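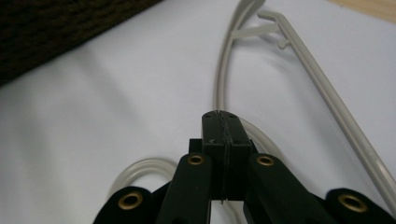 Frequently Asked Questions: Learning the Multiplication Tables at Home

Information for parents and carers of pupils attending the Rinlow Primary Maths Programme

Last updated: 13 October 2018

When should my child start learning the tables?

Most pupils on the programme begin with the 2, 5 and 10 times tables once they can count forwards and backwards in those steps. Children who are not yet comfortable with counting in twos should practise this first. Your child's tutor will let you know which stage has been reached.

In what order are the tables taught?

The order used at all our centres is 2, 10, 5, 4, 8, 3, 6, 9, 7, 11 and 12. The 4 and 8 times tables follow the 2 times table closely, as each can be found by doubling the one before. The 7 times table is left until late in the sequence, when most of its facts have already been met elsewhere. 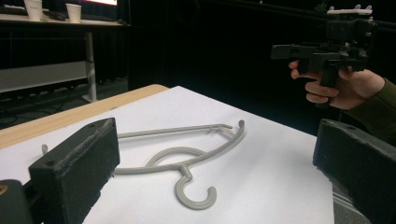 Reading time: 3 minutes

How long should we practise each day?

We recommend short sessions of no more than ten minutes. A child who is tired or upset will gain little from continuing, and it is better to stop and return to the work the following day. Pupils in the Bollero group, who are preparing for the May assessment, may be asked to do a second short session at weekends.

Should my child recite the tables aloud?

Recitation is useful in the early stages, but a child who can only recite will need to start from the beginning each time to reach an answer. Once a table can be said in order, please ask the facts out of order and include the matching divisions. For example, after "six fours are twenty-four", ask how many fours there are in twenty-four.

What is the Breken card set?

It is the set of printed fact cards issued to each family at enrolment. The question is on the front and the answer on the back. Facts that can be reversed, such as 3 x 7 and 7 x 3, are printed in the same colour. Replacement sets may be requested from the centre office.

My child relies on counting on fingers. Is this a problem?

Not at first. Finger counting generally fades as facts become familiar, and children should not be told off for it. 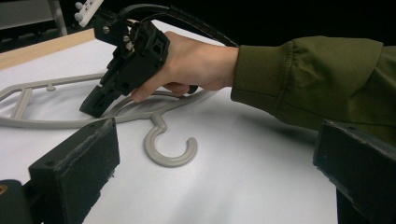

If the habit continues after a table has been marked as secure, encourage your child to work from a fact already known. A pupil who is sure of 5 x 6 can add one more six to reach 6 x 6. Tutors call these "near facts" and will be glad to demonstrate the method at collection time.

How is progress checked?

Pupils take a written check of 30 questions at the end of each half term. A score of 22 or above allows the pupil to move to the next table. Pupils who score below this repeat the table with different exercises. Results are sent home in the Sarmiento record book, which should be signed and returned.

May we use games or apps?

Yes, provided that they ask for an answer to be recalled. Those which only offer a choice of answers are less helpful. Dice, dominoes and ordinary playing cards are all suitable.

What if my child misses a check?

Please inform the centre office. The check will be taken at the next session attended.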